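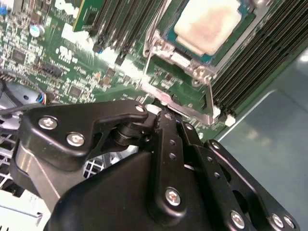 Old server board, old paste.

Threads > Hardware > Maeve Ó Néill

Okay, server board day. I have been looking forward to this all week and I'm going to post the whole thing as I go, so mute me now if heat sinks and thermal paste aren't your idea of fun.

The board is from a machine I bought off Ignacio Sepúlveda when his office closed. It ran the files for a print shop called Maldonado for over nine years. I paid $29 for it, which still makes me grin.

I love a big socket. Look at the metal bracket with its rails and lever, and the memory slots on both sides of it. Desktop boards feel so cramped after you've spent an afternoon with one of these.

So, the paste. The patch on top of the processor is off-white and has a slightly pinkish brown look toward the middle. I'm not reading much into the color. It all has to come off anyway, and I get to put fresh stuff on, my favorite part of any rebuild.

How I clean it: lint-free cloth, a little isopropyl alcohol, wipe from the outside in so you don't drag the gunk over the edge. Fold the cloth, do it again with a clean side. Keep going until the cloth stops picking anything up.

I leave the processor clamped in the socket while I do this. Some people pull it first and I get why, but those little contacts scare me and I would much prefer they stay covered!!

Someone asked about amount. For a big lid like this I go with an X, thin lines, not quite corner to corner. Celeste Quiroga swears by spreading it flat with a card. I've tried both on the same board and couldn't tell them apart, so do the one that makes you happy.

Memory next. I have 12 sticks in a box and I'm only going to start with one. If it boots with one, add more. If you fill every slot first and it doesn't boot, you've got a long evening of pulling sticks ahead of you (ask me about last June).

Also spending some quality time with the aluminum! I really do like this part of old hardware, all those long straight grooves and the way the light slides across them. There's a little dark speck sitting in one groove and a few faint marks, and I'll be going after those with a wooden toothpick and a soft brush.

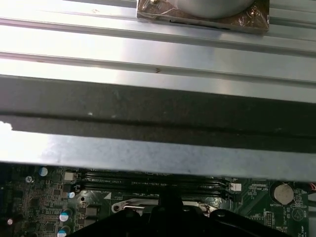

Nahuel Godoy: Try a dry brush before you put anything wet on aluminum. I used a kitchen cleaner on a case once and it left dull streaks I never got out.

Ooh, good call, thank you. Dry brush first it is. If that doesn't do it I'll go to a barely damp cloth and stop there. No kitchen cleaner!

Plan for when it's back together: photo backups for the whole family, plus a little music server. I've already named it Skakex. My brother voted for Dovlow and he was overruled.

Taking a sandwich break, then fresh paste. If you have a favorite brush for tight grooves, tell me, mine is shedding.

27 comments · 12 shares

Contact | © 2019 Kandimska | Back to top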